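The Rakance Cup

Lenka Štěpánek had been judging marmalade for 29 years and had never once been thanked for it. She had been shouted at in a car park. She had been sent a jar with no label and a note that said "Well?" One winter somebody's husband had let down a tyre, although he later claimed it was the wrong car and the wrong quarrel.

She kept doing it because the alternative was chutney, and she had seen what chutney did to people.

The Rakance Cup was given every March in the hall behind the bowling club. It was silver-coloured and had a dent from the year it was won by a man who celebrated. The town of Rakance had 65 growers of citrus on the books and no other reason to be on a map, so the Cup mattered there in the way a river matters elsewhere.

"You'll be fair," said Esperanza Gallagher at the door. It was a quarter to nine and she had her good cardigan on.

"I'm always fair."

"You gave it to Horier last year."

"Horier made the best marmalade."

"Horier," said Esperanza, "is from Hitberg." She said it softly so the children wouldn't hear.

Hitberg was the next town over, up the valley, where they got the sun first and never let you forget it. Old Horier drove down every year in a clean ute with a single jar on the passenger seat, belted in. He won, shook hands, ate one sandwich and drove home. He had done this three years running. If he did it again he kept the Cup for good, under a rule written by people who had not imagined it would come up.

Lenka hung up her coat and asked for a glass of water and a plain cracker. A lot of people were watching her hang up her coat.

The second judge was Barrett Obi, who was new. He taught maths at the high school and had been chosen because he had no relatives in the district and no known views on peel. He had brought a notebook and ruled it into columns.

"Do we score out of ten?" he asked.

"Out of 100."

"Is that more accurate?"

"No," said Lenka. "It's so they can lose by one and have something to live for."

He wrote this down.

They began at the left. The first jar was cloudy. The second had set so hard that Barrett's spoon stood up in it and had to be argued with. The third belonged to Otis Baptiste, who put whisky in everything and was standing directly behind them, breathing. Lenka tasted it, waited for her eyes to clear, and moved on.

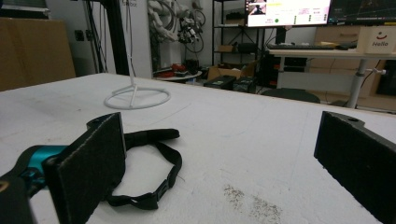
The Trouble with Jar Eleven

It was past ten when they reached it. Lenka put the spoon in her mouth and stopped walking.

She'd had good marmalade before. She'd had Horier's, which was like being corrected by someone who was right. This was something else. It was bitter, then it was kind about it, and then there was a bit at the end that made her think of her mother's kitchen, where, as far as she could recall, there had never been any marmalade at all.

"Oh," said Barrett. His pencil was not moving.

"Don't make a face."

"I'm not making a face."

"You're making the face they'll be talking about in June. Drink your water."

He drank his water. Across the hall Esperanza had stood up. Otis had stopped breathing, or had at least moved off to do it somewhere else. Old Horier, over by the urn, looked into his tea.

They finished the table, because you had to. Lenka gave every jar its due and tasted none of them. Then they went into the kitchen, shut the serving hatch, and compared numbers between the fridge and the mop bucket. They had both given it 100.

"You can't give 100," Lenka said.

"You did."

"I'm allowed to be wrong. You're a mathematician." She turned over the entry card, which was pinned to the back of the sheet, and read it. Then she read it again with her glasses on.

Entrant: Jalen Hutchins. Age: 12. Under "Method" he had written: Nan's, but I did the stirring.

"Who's Nan?" said Barrett.

Lenka sat down on an upturned crate. The Hutchins boy's nan was from Hitberg. Everybody knew it and it was never mentioned, the way it was never mentioned that the minister dyed his eyebrows. What was less well known was that she had been a Horier, the old man's sister, and that the two of them had not spoken since a disagreement over a copper pan. Lenka knew because she had once judged the pair of them, side by side, in her first year, and had given it to the brother by one point. She had thought about that point on and off ever since.

"Does that disqualify him?" Barrett asked.

"Stirring's the hard part," said Lenka. She unpinned the card and gave him back his pencil. "Put 99. We don't want him getting bored."

She made the announcement from the step, as usual, in the voice she used for bad news. There was a silence while Rakance worked out that it had won, and then a great deal of noise, in the course of which Otis Baptiste kissed a man from the water board. The boy came up and took the Cup by the wrong handle. Esperanza wept into the good cardigan. She would tell people all through autumn that she'd never doubted it.

Lenka went to find her coat. Horier was at the end of the table with the lid off jar eleven and a cracker in his hand, chewing slowly.

"She's cut back the sugar," he said.

"I wouldn't know."

"I told her to. I told her at the time." He took another cracker. He looked, for a man who had just lost, remarkably well fed. "Is she here?"

"Out in the car. She says her hip's bad."

"There's nothing wrong with her hip," said Horier. He screwed the lid back on, tucked the jar under his arm, which was against the rules, and went out through the side door without having his sandwich.

Lenka ate it for him. It was egg, and somebody had put chutney in it.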